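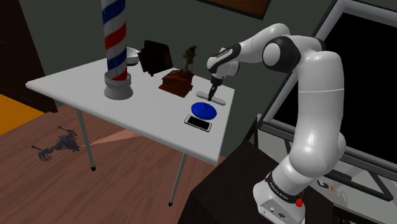

Hjørdis Holmgren

Re: [unby-makers] Plekano open day, anyone going?

Went. Drove out with Björklund and got there just after 9 for coffee, which was in the other building.

To answer the question quoted at the bottom: yes, there's an arm, and no, you don't get to stand beside it. The whole demo runs in simulation and you watch it on a monitor. I grumbled for a bit, then got interested, as usual.

The set dressing is worth the petrol. Somebody over there was handed a library of free models and no supervision. The arm works at one end of a white table, over a phone, a blue lid sort of thing and a long pale grey object I never got a name for. Sharing the table is a barber pole. Also something very like my great-aunt's telephone. Their line is that clutter makes the planner earn its keep, and I've said much the same about my shed. 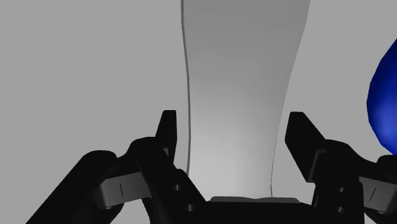
2 min read

The grey thing was the one I'd have picked to embarrass them with. Pale, smooth, nothing printed on it, wider at one end, and on the grey surface in the close-up view there's precious little contrast to go on. The presenter talked us through how the two fingers get lined up on either side of the narrow part before anything closes. She then took questions for about 18 minutes, of which 6 were Björklund's and were really one question.

I asked how much of this carries over to real hardware. "Some" was the answer, and I liked her for it.

Oveo had a stand as well. Pens, mostly.

They're running it again in July. If we can fill a car I'd go back, but someone else is sitting next to Björklund.

Hjørdis

On the unby-makers list, Björklund wrote:
> Plekano are doing an open day with their gripper demo.
> Anyone going? Is there a real arm or is it all slides?
> I can take 4 if nobody minds the dog blanket.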